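Ticket: Supplier name prints wrong on shelf labels (Nørgaard)
Product: Firnik label module
Site: Ridcombe shop, back office
Opened: 6 January 2023
Status: Closed, fixed

Problem as reported

Labels for anything from our supplier Nørgaard print with junk in the middle of the name. It comes out as NÃ¸rgaard. The name looks right on the item screen in Firnik, right in the print preview, and wrong on paper. Only the small shelf labels do it. Invoices and packing slips go to the laser printer and are fine.

Nothing else on the label is wrong. Barcode scans, price is right, item description is right. Other suppliers are not affected, but none of them has an accented letter in the name.

What was running

Firnik on the back office PC, with the Pestik add-on that sends labels to the thermal printer. The printer is on USB. Firnik holds the items and suppliers. Pestik takes the finished label, fills in the fields, and writes a print file that goes straight to the printer. The printer driver is installed but Pestik does not use it for text, a point that took me too long to find out.

Update: things that did not help

Power cycled the printer and the PC. No change.

Retyped the supplier name in Firnik by hand, using the US International keyboard, then saved and reprinted. Same result. I did this in case the name had been pasted in from an email with something odd hidden in it.

Changed the label font. The default font on our template is one of the printer's own fonts, and I thought it might not have the letter. Tried 2 others. All of them printed the same two wrong characters in place of the one right one, so it is not a missing letter. A missing letter would give a box or a blank.

Reinstalled the printer driver. No change, and it also reset the darkness setting, so the next labels were too faint to scan. Put that back to what it was. If you are following along, write down your darkness and speed settings before you touch the driver.

Printed a test page from the Windows printer properties with Nørgaard typed into a plain text document. That came out right. So the printer can print the letter when the driver draws it.

Update: narrowing it down

Turned on "Keep print files" in Pestik (Settings, Output, bottom of the page). This saves a copy of what goes to the printer. Printed one bad label and opened the saved file in a text editor that shows the encoding.

The file is UTF-8. In UTF-8 the letter ø is stored as two bytes. The printer was reading each byte as its own character, and those two bytes read that way are Ã and ¸, exactly what we see on the label. So the file is correct and the printer is correct, but they do not agree on how to read it.

Then the question was why this started now. We have bought from Nørgaard since last June and the labels were good until recently. The Pestik change list has a line saying that print files are now written as UTF-8 by default. We took that update over the holidays along with the Firnik one. The note does not say that the printer has to be told.

I checked with an older print file left in the folder from before the update. That one was saved in the Windows Western encoding, where ø is a single byte. Sent it to the printer by hand and the label was fine.

Update: fix

There are two ways to fix it. I tried both.

First way: put Pestik back to the old encoding. Settings, Output, Encoding, choose Western. Save, close Pestik fully from the tray icon, and open it again. It does not pick up the change until it restarts. This works, but the support reply said the option will be removed in a later version, so I did not want to leave it like that.

Second way: tell the printer to expect UTF-8. Our printer takes a setup command for this at the start of each label. In the Pestik template editor there is a box called Header. Ours was blank. Added the character set line from the printer's programming manual, saved the template, and set the encoding back to UTF-8. The right command depends on the make of printer, so look it up in your own manual and do not copy ours.

One catch. The header is stored per template, not per printer. We have 6 templates and I fixed the one in front of me, printed a good label, and thought I was done. The next batch used the wide template and came out wrong again. Each template needs the line. Copying a template does copy its header, so any new ones made from a fixed one will be fine.

Another catch. If you use one of the printer's built-in bitmap fonts, the letter may still be missing once the encoding is right. On our narrow template it printed a blank where the ø should be. Switching that field to the scalable font fixed it. The name came out a little wider, so I took the size down a step to keep it on one line.

Check after the fix

Printed 5 labels from each template with Nørgaard in the supplier field. All correct. Also made a dummy supplier with é, ü, ñ and å in the name, printed it, and deleted it. All correct. Restarted the PC and the printer and printed again to be sure the setting held — it did.

Reprint

There were 200 bad labels already on stock. The barcodes on them are good, so there is no need to pull anything off sale. We are replacing them as the shelves get restocked. Goods still in boxes get the new label when they are unpacked.

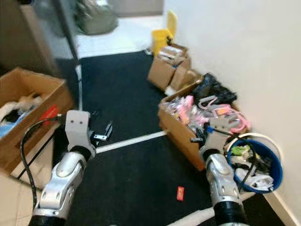 The old Nørgaard labels peel off clean if you start from the corner away from the barcode. "Keep print files" is turned off again, as it fills the folder quickly. Closing the ticket. Please reopen it if the next Pestik update clears the header box.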